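In praise of the boring example

I've spent most of this year picking things up and putting them down again with a hand-held gripper, and I've come round to an opinion that gets me funny looks at meetings: we're far too fussy about what counts as a good example.

We collect grasps for a learning system at a little outfit called Stekeo, over in Delham. You hold the gripper, the camera on it sees what the fingers see, and you do the job the way you'd like a robot to do it one day. Then you do it again. By the end of April we had 2,842 of these, and roughly a third had been marked for deletion because somebody thought they looked untidy.

Untidy meaning what, exactly? Well, the approach wobbled. Or the person went in, changed their mind and came in again from the other side (I do this constantly). Or the thing being held was so close to the lens that you could hardly see anything else. Ming-te Fang, who wrote our sorting rules, would bin the lot, and he has a perfectly decent argument: if you teach from sloppy work you get sloppy work back. He'd take four clean grasps over forty scruffy ones any day. 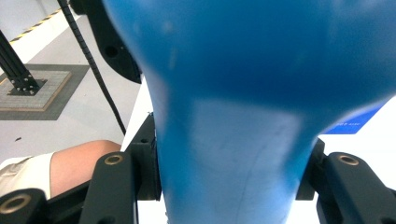 I don't buy it, or not all of it! Think about how you learnt to carry a full mug across a room. You didn't watch a perfect mug-carrier. You slopped tea about, felt it going, and steadied your hand. The steadying is the bit worth having, and it's precisely what gets thrown away when we only keep the smooth runs. A system that has never been shown a bad angle has no idea what to do when it finds itself at one, and it will find itself at one before lunch.

Shanthi Marikar made the case against me better than Ming-te did. Her worry is that "keep the mess" becomes an excuse for not paying attention, and that after two hours of collecting, people stop correcting mistakes and just make them. Fair enough. I've felt it in my own wrist. So I'd stop people sooner, swap them over, let them have a biscuit. I'd still keep the wobbles from the first hour.

What I'd really like is for us to write down why an example gets dropped. At the moment it's a tick in a box, and when Hok-lam Ng asked me last month why one of mine had gone, I couldn't tell him. A dropped grasp should have a reason next to it, even if the reason is only "fingers never closed". Ming-te says that would double his work. I've offered to do the first batch myself.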